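How to Run an Egg-Packing Demo at a Robot Open Day

Moving eggs from a bowl to a carton is a good demo for a mixed crowd. Small children understand it, and so do plant managers. We have run it at every open day at the Jodness lab in Proterstead, and this page covers the setup, the run and the questions people ask.

What you need

A robot arm with a two-finger gripper and a wrist camera
A second camera with a view of the whole counter
A plain white bowl, deep enough that eggs don't roll out
A clear egg box with a hinged lid and four cups
Brown eggs, plus a spare carton kept out of reach
Paper towels and a spray bottle of cleaner

Use brown eggs if you can. White eggs in a white bowl gave our detection a hard time, and we lost most of a morning to it in January.

Setting the counter

Put the bowl toward the front, where both fingers can come down on either side of it without touching the rim. Larger items can stay at the back. We leave kitchen things out on purpose, so that visitors see the arm work in a space that looks lived in.

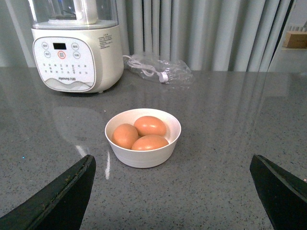
Next, check your lights. A polished counter throws glare, and glare moves when people walk past a window. Stand where the visitors will stand, have a coworker walk back and forth, and watch the camera feed on the laptop. If the detection flickers, turn off the overhead light nearest the arm and try again.

Open the lid of the egg box all the way and make sure it stays open by itself. Do this before you record the start position. If the lid sags later, the arm will not know about it.

Running the demo

1. Start the Groletti software and load the egg program.
2. Set the grip force to the lowest step, then raise it one step at a time until the egg lifts without slipping.
3. Run one egg with no visitors in the room.
4. Let the group in and have them stand behind the tape.
5. Start the full run. Say which cup is next before the arm gets there.

Keep your hand near the stop button the whole time. One egg takes us 60 seconds at demo speed. It can go faster, but people like to see the fingers close. 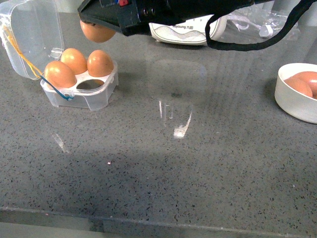 Fill the back cups before the front ones if your arm reaches in from behind. The other order works too, but you need more height on each pass. Set the release point low. An egg dropped from even a small height can crack on the plastic, and you may not notice until you close the lid.

If a pick fails, pause the program, move the arm home and start that egg again. Tell the group what went wrong. Visitors ask better questions after a failed pick.
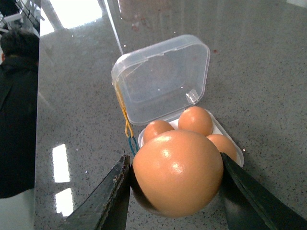

Gripper closed at the open box.

Moving people through

Our last open day brought in more than 700 visitors, and the egg station was in Room 917 of the Mwakalinga building, which is small. Groups of ten were the limit. Post the start times on the door and leave a gap between groups for wiping the counter and refilling the bowl.

Questions to be ready for

Does it break eggs? Yes, now and then. Have your own number for the day ready.

Can it tell a bad egg? Ours can't. It only finds the shape and picks it up.

Can I try it? We let adults press start – never steer – with a staff member at the stop button.

At closing time, park the arm, power down the gripper and throw out any egg that has been handled all day.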